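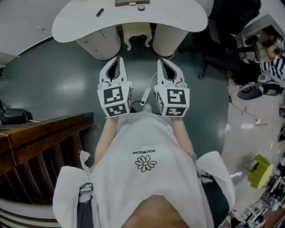 Figure 3. Operator's view at the start of a tabletop session with the Skekon hand-held kit. One gripper is held in each hand; the marker cubes are mounted at the gripper bases.

4.2 Evaluation of the Skekon Kit in a Furnished Interior

The second product under review is the Skekon kit, supplied by Mernley as a complete package for recording two-handed manipulation without a robot on site. The package consists of two hand-held grippers, a set of printed marker cubes, cabling, and a license for the Santoro processing software. We purchased the kit at list price and received no support from the supplier beyond what is offered to any customer.

Sessions were held in a furnished room at the Wastden site. The room was left as its regular users keep it, with chairs, desks and cables in their normal positions. Figure 3 shows the working position used for the tabletop tasks: the operator stands facing the curved edge of a white table, with both grippers pointing forward and their jaws open. Small objects were placed on the tabletop before each trial, and the operator was asked to pick up, pass between hands, or set down one object per trial. No instruction was given on speed.

Over the evaluation period we attempted 3,000 trials, of which 2,997 produced a file that the Santoro software would open. The three missing files all came from one session in April and were traced to a full memory card. An unreadable file is a minor fault when it is noticed at once. In this case the kit gave no warning, and the operator completed the trials believing that they had been saved.

Pose recovery depends on the marker cubes, and the quality of the result followed their visibility closely. With the cubes facing up or toward the operator, the software returned a continuous path for both hands. When one wrist was turned far inward, or when one gripper passed behind the other, the path was interrupted and had to be filled by interpolation. We inspected 200 trials by hand and found such gaps in 28 of them. Most were short and fell during the pass between hands, the part of the task for which an accurate relative pose matters most. Glossy flooring and overhead lighting, as in Figure 3, were a concern during planning. We did not test them as separate factors and make no claim about their effect.

Operators commented mainly on comfort. The grippers were judged easy to hold for short periods, but several operators asked for a rest before the end of a session. Cable routing drew more complaints than weight. A cable that hangs between the hands can catch on a table edge during a low reach, and the printed guide supplied with the kit does not address the matter. We advise buyers to fix all loose cable to the operator's clothing before work begins.

Setup was simple. New operators could begin recording after reading the guide once, although calibration had to be repeated whenever a cube was removed and refitted — a step the guide mentions only in an appendix. The comparison with the remaining products, including license terms, is given in Section 4.4.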